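Rerkano 그릇 정리 기록 — 읽어 주세요

안녕하세요! 이 폴더는 제가 집에서 쓰는 플라스틱 그릇을 식탁 위에 이리저리 늘어놓고 정리하면서 모은 기록이에요. 처음에는 그냥 찬장을 비우다가 시작했는데, 색깔별로 적어 두다 보니 재미가 붙어서 어느새 항목이 352개나 쌓였네요. 혼자 보기 아까워서(사실 파일 이름을 자꾸 잊어버려서 설명이 필요하기도 했고요) 이렇게 글로 남겨 둡니다.

들어 있는 것

기록은 크게 두 묶음이에요. Fender 묶음은 그릇을 펼쳐 놓은 상태, Aruna 묶음은 겹쳐서 쌓아 둔 상태를 다룹니다. Fender 쪽이 200개로 더 많고 나머지는 전부 Aruna예요. 제가 펼쳐 놓는 걸 더 좋아하거든요! 쌓는 건 금방 끝나 버려서 좀 심심해요.

항목마다 적어 둔 내용은 이렇습니다.

색: 눈에 보이는 대로 적었어요. 파랑과 청록은 전등 아래에서 정말 헷갈려서 '파랑 계열'이라고만 쓴 항목도 있습니다.
크기: 큼, 중간, 작음. 자로 재지는 않았고 손에 들었을 때 느낌이에요.
자리: 식탁 안쪽, 가운데, 앞쪽, 왼쪽, 오른쪽. 앉은 자리에서 본 방향입니다.
자세: 바로 놓임, 기울어짐, 엎어짐.
메모: 아무 말이나 씁니다. 비어 있는 칸도 많아요.

색 이름 때문에 고민을 꽤 했어요. 안쪽하고 바깥쪽 색이 달라 보이는 그릇이 있는데, 둘 다 적자니 칸이 지저분해지고 하나만 적자니 나중에 찾을 때 헷갈리더라고요. 결국 안쪽 색을 기준으로 삼고 바깥쪽은 메모에 넣기로 했습니다. 초반 60개 항목은 이 규칙을 정하기 전에 쓴 거라 뒤죽박죽이에요. 11월 14일에 한 번 훑으면서 고치긴 했는데 빠뜨린 게 있을 거예요.

정리하는 순서

저는 늘 큰 그릇부터 자리를 잡아요. 큰 걸 한쪽에 두고, 그다음 중간 크기를 가운데 쪽에, 작은 건 남는 구석에 놓습니다. 그릇끼리 너무 붙으면 테두리가 걸려서 하나를 들 때 옆에 있는 것까지 딸려 오더라고요. 손가락 하나 들어갈 틈은 남겨 두는 편이 편합니다. 물론 급할 때는 저도 그냥 막 놓아요 ㅎㅎ

거둘 때는 반대로 작은 것부터 따로 모아 두고, 큰 그릇을 맨 아래에 깔고, 그 안에 중간 것, 마지막에 작은 것을 넣어요. Younis 선반(부엌 벽에 붙은 제 선반 이름입니다, 제가 붙였어요)은 높이가 낮아서 12개를 한 줄로 쌓으면 안 들어갑니다. 두 줄로 나눠야 해요.

펼쳐 놓기 묶음에서 주황 그릇이 가운데 있는 항목은 메모에 '주황 중심'이라고 써 뒀습니다. 왼쪽에 큰 파란 그릇과 분홍 그릇, 안쪽 구석에 작은 보라 그릇, 오른쪽에 밝은 청록 그릇이 오는 배치가 여기에 들어가요. 나무 식탁 위에 색이 이렇게 흩어져 있으면 괜히 기분이 좋아져요.

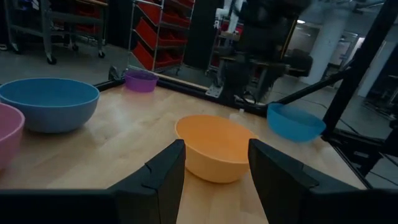
크기가 다른 플라스틱 그릇을 겹쳐 두었다가 꽉 끼면 어떻게 빼나요?

바깥 그릇을 따뜻한 물에 잠깐 담그고 안쪽 그릇에는 찬물을 부은 다음, 살살 돌리면서 빼면 됩니다. 억지로 비틀면 테두리에 금이 갈 수 있어요.

고칠 것들

기울어짐과 바로 놓임의 경계가 아직 애매합니다. 테두리 한쪽이 눈에 띄게 높으면 기울어짐으로 적었는데, 날마다 제 기준이 조금씩 달라요. 12월에 Aruna 묶음을 다시 보면서 자세 칸부터 손볼 생각이고, 뚜껑이 있는 그릇은 그때 새 칸을 만들어 넣으려고 해요. 색 이름이 이상한 항목을 보시면 항목 번호만 적어서 알려 주세요!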